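The Squares
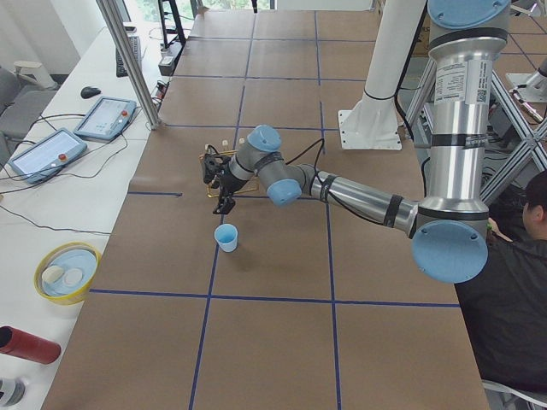
Siham told me afterwards that I'd had my mouth open the whole time, like someone watching a plane come in. Well, I'd never been that close to one before, and I don't think she had either, only she's better at keeping her face still.

We'd gone because of my knees. I'd put in twenty-two years at the Prencombe canteen, on my feet for every one of them, and when the letter came round saying there would be an open day over at Clatirstead, and that kitchen staff were warmly invited, I read it standing up in the walk-in fridge and thought, right, so that's what's coming for me. Warmly invited! I showed it to Siham and she said was there lunch. There was lunch. So off we went on the 200, which takes the long way round by the reservoir and stops at every gatepost.

I'd been expecting something like a car factory, all sparks and yellow rails. It was upstairs over a tile showroom. You went up past the bathroom samples and through a fire door and there you were, in a long room with daylight in it and tables covered in brown paper, marked out in squares with blue tape, like a giant's hopscotch. And there was the arm. It was silver, with light blue caps on the joints, and much bigger than I'd pictured, hanging down over the table with a black pincer on the end.

The woman showing us round was called Mitra Sadeghi. She had a lanyard and very sensible shoes and she talked to us as if we'd all been to school together, and I took to her straight away, which annoyed me because I'd come to be awkward.

"Ask me anything," she said.

So a man from the Değirmenci bakery asked how much it cost, and she laughed and said anything but that.

There were nine or ten of us from different kitchens. The Değirmenci lot had come in their whites, four of them, very smart. There was a school cook who ate mints from start to finish, and a lad who I think had come up by mistake looking for grout. We stood along the side of the room behind a line on the floor and Mitra said today's job was the cup.

"What cup?" said Siham.

It was a paper one, light blue, like you get at a children's party. It stood out on the brown paper looking like somebody had put it down and forgotten it. I'd walked right past it with my eyes. All that metal, a whole iron bridge of a thing standing behind it, cables everywhere, and the job was a paper cup.

"Is that it?" I said. It came out louder than I meant.

"That's it," said Mitra, not offended in the least. "Pick it up, put it down in another square. Which square would you like?"

Nobody had asked me which square I'd like in a good long while. I went a bit pink. I said the one by the corner, and she said near corner or far corner, and I said near, so I could see.

Sitting over by the table was one of the technicians, head down, not looking at any of us. I found out later this was Dehua Shen, who had been at it since seven that morning and wasn't the chatty sort before noon. Mitra said something to him and he said something back, and then we waited. I do want to get across how long we waited. I could have carried that cup to the corner and back to Prencombe. The school cook got through two mints.

Then the arm went. There was hardly any noise, just a sort of whirr, like the lift in a nice hotel. It came down over the cup ever so slowly and the two fingers opened, and I found I was holding my own hand out in front of me, thumb and finger, as if I could help it. It stopped. It moved across a tiny bit. It stopped again. And then it closed, and the cup folded in the middle like a hat someone's sat on.

Well, the Değirmenci lot cheered. It was unkind but I did laugh.

Dehua got up, took the cup out of its fingers, threw it in a bag and put out a new one. He had a tube of them. He didn't look cross, he looked like me when a tray of custard's caught and there's another one to make. I said to Siham, how many of those does he get through? And he heard me, and spoke for the first time.

"We bought 2000," he said.

"And how many have you got left?"

He thought about it. "It's better than it was."

I liked him enormously after that.

He did the second one, and that went over sideways and rolled, and Mitra asked if we'd like to have a look at the lunch. The man from the bakery said very much, and most of them went. I stayed where I was. I can't tell you why, except that my mother taught me to pick up eggs when I was five, standing on a crate, and I smashed every one of them for a week, and she never once took the basket off me.

"You're squeezing," I said to Dehua.

"It's squeezing," he said.

"Well, whoever it is. You don't want to take hold of it round the middle. There's nothing there. Get it up near the rim where it's rolled over, that's where the strength is. I carry seventy of those at a go on a summer fair."

He looked at me properly then. He said the rim was harder, there was less of it to get hold of, and if the arm came in a fraction too high it would miss altogether and close on air. I said then it'll miss a few times, won't it, and so did I. He rubbed the back of his neck. Then he said, "Which square was it you wanted?"

"Near corner."

It took him a while. He fiddled and muttered, and I leaned on the wall to rest the bad knee and looked out of the window at the green. I could hear them all next door, and Siham's voice above the rest asking if there was any more of the flatbread. I thought about the letter in the fridge. I thought about Peiyu Zeng, who does our pots, who's nineteen and who can't carry a full tray across the floor without me holding my breath, and how I've never minded holding it.

The arm came down. It went too high the first time, like he'd said, and closed on nothing, and I said "never mind, love" out loud, to a machine. Dehua pretended he hadn't heard. The second time it got there. The rim bent a little bit and held. Up it came, wobbling, and along it went over the tape, one square and then another, so slowly that I stopped breathing altogether, and down it went in the near corner. The fingers opened and the cup stayed standing.

I clapped. It was only me, and it sounded daft in that big room, but I clapped until Mitra put her head round the door to see what she'd missed.

"Do it again," she said.

"No," said Dehua and I, both together.

We did have some lunch in the end. Siham had saved me a plate under a napkin, with two of everything. Mitra sat with us and I asked her the thing I'd come to ask, which was whether this was going to have my job. I'd practised it on the bus and it was meant to come out fierce. She put her fork down. She said that at the rate they were going I'd be retired, and so would she, and that after that she didn't know, and she wasn't going to tell me she did. I thought that was fair. It wasn't much comfort, mind you. Siham said could it do drains, because if it could do drains it could start tomorrow.

On the way out they were giving everyone a bag with a pen in it and a leaflet from Zarnix, who make the gravy machines and seem to get their leaflets into everything. Dehua came down the stairs after us, past the bathroom tiles, with his coat half on. I thought I'd left my umbrella.

"It's spoons next," he said. "Teaspoons, flat on the table. We can't get under them."

I said you don't get under a teaspoon. You press down on the bowl end and the handle comes up to meet you.

He stood there with one arm in his coat, and I could see him doing it with his finger in the air. Then he went back up, two stairs at a time.

We just missed the bus. Siham said that was my fault for talking, and we sat on the wall and shared the last of the flatbread, and I showed her on the lid of the tub, with the little plastic spoon, how you do it. She said she'd been doing it all her life and never noticed. The next one wasn't until ten to four.

When I got in on the Monday shift's early start, Kiều Huỳnh had the urn on already and wanted to know was it all terrible. I said hand me those cups, would you, and she passed me the whole stack, holding it by the rim.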